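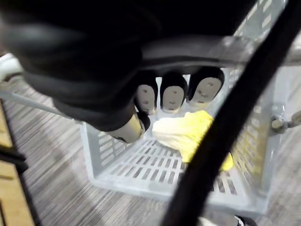
A Hand for Hire: The Ristudance Laundry Service After One Season

Facilities and Equipment Review, April issue

For most of its history, Ristudance sold arms. The company supplied jointed machines to packing houses and parts makers, and it left the question of what went on the end of the arm to the customer. Its newest offer reverses that order. The Pitau package is a five-part service built around a multi-fingered hand, and it is aimed at hotels, care homes and small commercial laundries that handle soft goods in open baskets.

The package is offered on a lease. A subscriber receives the hand, the arm that carries it, the control cabinet, a set of replacement fingertip pads and a support agreement that covers both remote help and site visits. Ristudance does not sell the hand on its own at present, and the company states that it has no plans to do so before the lease program is fully staffed.

This review is based on a visit to the Dudthorpe site, where the package has been under trial, and on the service records the site agreed to share.

The Problem With Cloth

Rigid items have been handled by machine for decades. A carton keeps its shape, and a suction cup or a pair of flat jaws will lift it many times over without trouble. Cloth offers no such help. A towel dropped into a basket lands differently each time. Its edges fold under, its corners disappear, and a jaw that closes on the top layer may bring up two pieces or none.

Laundries have dealt with this by keeping people at the baskets. The work is repetitive, it involves a good deal of bending, and positions are hard to fill. Several suppliers have tried to answer with needle grippers, which catch the weave with small pins. These do well with carpet tile and heavy felt. Hotel buyers have been slower to accept them for fine linen.

Pitau relies on fingers and touch. The hand is black, rounded and heavily padded across the back, and its fingers end in pale pads marked with small dark dots. Ristudance describes the pads as the part of the system on which everything else depends. According to the company, they report pressure to the controller as the fingers close, and the controller uses that report to decide whether to tighten, hold or begin again.

At the Basket

The task set at Dudthorpe was a plain one. A slotted plastic basket was placed at floor level, a cloth was dropped in without being arranged, and the hand was asked to pick it up and carry it to a table. Baskets of this kind are common in the trade, but they are less friendly to machines than they appear. The slots can catch a fingertip, and the walls limit the angles from which a hand can enter.

The hand works from above, angled downward, with the fingers side by side and the thumb set apart from them. A crumpled yellow cloth was among the pieces used, and its folds gave the fingers something to close upon. Flat pieces proved harder. When a thin napkin lay smooth against the grid, the hand pressed, drew its fingers inward to raise a ridge, and then attempted the grip. The records show that most repeat attempts during the trial came from pieces lying in this way.

Over the full trial the system was given 2,000 picks. It completed 1,964 of them without help from an attendant. The site counted a pick as complete only when a single piece had been lifted clear of the basket and set down on the table, a stricter measure than the one printed in the Ristudance brochure, where a lift alone is sufficient. Readers comparing this package with others should ask each supplier which measure has been used.

Speed is another matter. The hand is slower than a practiced worker, and Ristudance makes no claim to the contrary. Its case rests on long, unattended running, chiefly in the hours after the day shift has gone home. Managers whose linen must be turned around before noon will find little in the package to help them.

Setting Up

Installation at Dudthorpe took three days. The first was given over to the arm and its cabinet, and the second to fitting the hand and running its cable. The third was spent on training the staff. The cable deserves attention from anyone drawing up a floor plan. It is thick, it travels with the arm, and it needs a clear path. The installers moved its clamp twice before they were satisfied that it would not rub against the basket rim.

Maxence Texier, who manages the lease program for Ristudance, acknowledged that cable routing is the most frequent subject of support calls. "We would like the installation guide to say more on this point, and the next edition will," he said. "At the moment we depend too much on the experience of the person doing the work."

The software was easier to learn than expected. Staff choose a basket type from a list, confirm the position of the basket by moving the hand to two of its corners, and select a category of cloth. New basket types can be added, but only by the support desk. A laundry that uses mixed baskets from several suppliers should send the full set of dimensions before the installation date.

Care of the Pads

The fingertip pads are wearing parts. Lint collects on them, and they are to be wiped with a damp, lint-free cloth at the end of each shift. The manual forbids solvents. Replacement calls for a small driver supplied with the kit, and staff at Dudthorpe were able to change a pad without assistance after one demonstration.

Pads are included in the lease up to a yearly limit. Beyond that limit they are charged singly, and the price in the schedule is high. We advise subscribers to negotiate this figure before signing, particularly where rough toweling makes up most of the load.

How It Compares

The nearest alternative is the Karppinen fabric gripper, a two-jaw unit with soft liners. It costs less, it can be bought outright, and it fits arms from a number of makers. It has no sense of touch, and it depends on a camera to choose its grip point. For flat goods already separated on a belt, the Karppinen unit remains the sounder purchase. For heaped goods in a deep basket, the Pitau hand has the advantage, as its fingers can feel for a fold that a camera may miss.

Neither product will sort by fiber, detect stains or fold to a hotel standard. Ristudance has shown a folding routine to selected customers, but it is not part of the present service and was not available for this review.

Terms

The lease runs for a minimum of two years. Support is provided by telephone during business hours, with an evening line at added cost. As the package is intended mainly for night running, we consider that the evening line should be standard. Damage to the hand caused by contact with the basket is covered. Damage caused by wet loads is excluded, and the definition of a wet load in the current agreement is loosely written. Prospective subscribers should ask for it in measurable terms.

Training for new staff may be requested once in each lease year without charge. Further sessions are billed by the half day, and travel is added for sites outside the company's home region.

Assessment

The Pitau package is a capable product for a narrow purpose. It suits a laundry with steady evening volume, one or two basket types and a floor plan that can give the arm and its cable enough room. Smaller operations, and those with frequent rush work, should wait for the shorter lease that Ristudance has said it is preparing. Inquiries about site surveys are handled by the lease program office, and a sample load of the customer's own linen may be sent in advance for testing.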